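Prakmont Caseview, version 3
Reviewed 10/17/18

Caseview is a records package for offices that give advice on asylum and residence claims. Our desk in Rustby has used it for 12 months, having moved over from a shared folder and a spreadsheet. The Fakby office stayed on the older Tuncer system, so there is a fair comparison to be made.

Moving the records across was slow. We imported almost 3000 client files, and the tool accepts scans only as PDF. Anything held as a photo has to be converted first. Names with more than one spelling are handled well: each version is stored as an alias and all of them come up in a search. Tuncer still treats them as separate people.

The deadline view is the best part. Enter the date on a refusal letter, choose the type of decision, and the appeal window is worked out and placed in the diary. You can change the result by hand, and the change is logged. In March the rules for one type of decision were entered wrongly in an update and had to be corrected by a patch. Check the dates against the letter.
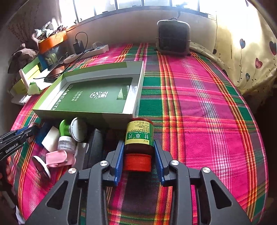

Gan Cao Pian, a brown bottle with an orange cap.

Interpreter booking is weaker. The form has no field for dialect, so we put it in the notes, where the search does not reach. Calendar sync works in one direction only - out of Caseview, never in.

Access is set by role. A duty adviser can open a file without seeing the medical or family sections, and every view is recorded. The log can be exported, though the columns come out in a different order from the one on screen.

Support answers by email within a working day. The phone line was engaged on three occasions when we tried it.

The licence is charged per user and there is no reduced rate for part-time staff. A small desk with few appeals could manage on Tuncer. We have renewed for another year, mostly for the deadline view.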